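Notes from the Sewing Room: Clearing the Big Table

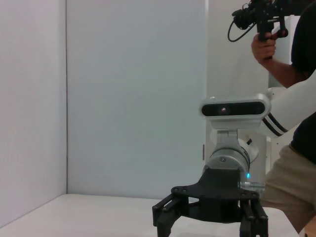 I have been cutting out on the floor since January, and my knees finally filed a complaint, so this month I gave in and sorted out a proper cutting spot. I'd been putting it off for ages (you know how a flat surface fills up when your back is turned!) and it took me most of an afternoon. What I was after was plain and pale, a white tabletop with a blue-gray panel behind it and a smooth white wall at the side, and oh, it makes such a difference. Dark thread shows up right away on white, and so does every pin. My old brown table at the Entwistle place used to swallow them whole.

Kamil Mikuš asked me how much room you need for a quilt back. I'd say 50 inches of clear length is enough if you fold once, and you can get by with less if you're patient. I am not patient. I also keep my rulers off the table now – they live on a hook by the door – and the scrap bag hangs from the chair.

Speaking of scraps, I weeded mine down to 6 bags, and that's after giving a huge one to Nusrat Sarkar for her Clisance star blocks. She wants blues and creams most of all, so if you have any strips wider than two inches, bring them along next time. She's nearly 20 blocks in and they are gorgeous, all those tiny points meeting up!

Next month I'm going to tackle the button jars. If you have a way of sorting shirt buttons that doesn't take over the whole house, please write and tell me.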